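Notebook, line play group
Wednesday, May 4, 2022

Present: me, Mikkel Bergmann, and Nanna Lund for the first hour.

Continued with the charting of Kenville's offensive line from last season. We have now 1565 snaps in the sheet, both teams together, and the left side is finished. The right side is still missing the two away games against Skudville. I have asked for the end zone angle again. From the sideline angle I can not see the feet of the guard when the tackle stands up high, and then I start to guess, and guessing is bad for the sheet.

Main question of today: does the left tackle really get beaten outside so often, or does the guard leave him alone too early? Mikkel says the tackle. I am not so sure. On third and long the guard looks inside first, always, also when no one is coming there. If Štefanec is at center he points him to the outside before the snap. With the backup center I do not see this pointing.

We watched 32 of the third downs again, with the sound off, and each wrote down his own grade before we talked. We had the same grade on most of them. Where we did not agree, it was mostly the definition of "beaten". I call it beaten when the hips are turned. Mikkel waits until the quarterback has to move. We keep my definition for now, but I add a column for his.

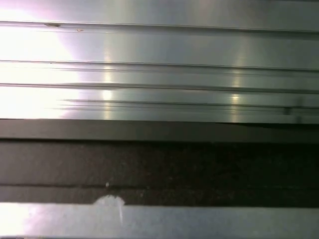

Nanna came with the snap counts of the Lamdale game. They do not match ours. She has 70 and we have two less. I think we dropped the plays with a penalty before the snap, and she kept them. To be checked before anybody makes a percentage from it. She also reminded me that the right tackle played since January with a brace on the left knee, so his kick step from that time should not be compared with the autumn games. I did not think of it. I have marked these rows yellow.

Small things:
Grades go from 0 to 100 now, not 1 to 5. Old rows are not converted yet.
Please do not sort the sheet by player – the comments do not move with the rows.
Screens and draws stay out of the pass protection grade.

For next time: Mikkel takes the two Skudville games if the film arrives. I go through the snaps with the backup center and write down only one thing, who points and where.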